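A stall is a fault, so write it down as one

In May the dismantling cell at Kasus stopped with the gripper inside a Dell tower. The force limit had tripped during a drive pull. The operator cleared the alarm, pressed resume, and the arm tried the same pull again. It tripped again. After 4 goes someone opened the guard and reached in to free the drive by hand, with the arm still powered and holding position.

Nobody was hurt, and the log for that shift shows no incident. I think that is wrong. A machine that stops against its load has failed, and our paperwork should say so.

The cell has done 1,107 towers since it was commissioned. Most give no trouble. The hard ones are full of cable, and the drive cage sits right beside it. A SATA cable or a power lead only has to snag once for the pull to go sideways.
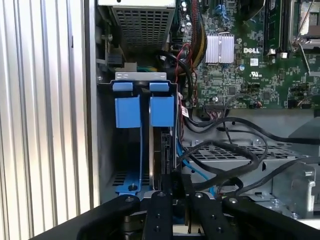 Krystyna Borkowska disagrees, and wrote to tell me that if every trip of the force limit went down as an incident, the operators would spend the shift typing and stop reading what they typed. She would record only the stops where a guard is opened.

I take the point about typing. But the guard was opened in May and it still wasn't recorded, and by then the resume button had been pressed again and again with no one asking what the arm was pulling on. One line would do: time, unit, what was caught.

The supplier, Boltov, should change the software as well. Resume ought to back the fingers off first and then wait for a person to confirm. At present it carries on from where it stopped - a poor choice when the fingers are in among wires.
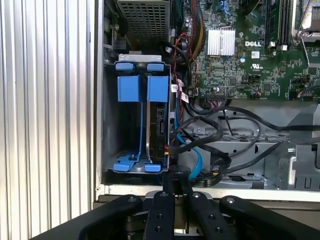 *Gripper at the drive cage of an open Dell tower.*

Until that is done, I would allow one retry, then power off before any hand goes in. It will cost us some output. I would accept that.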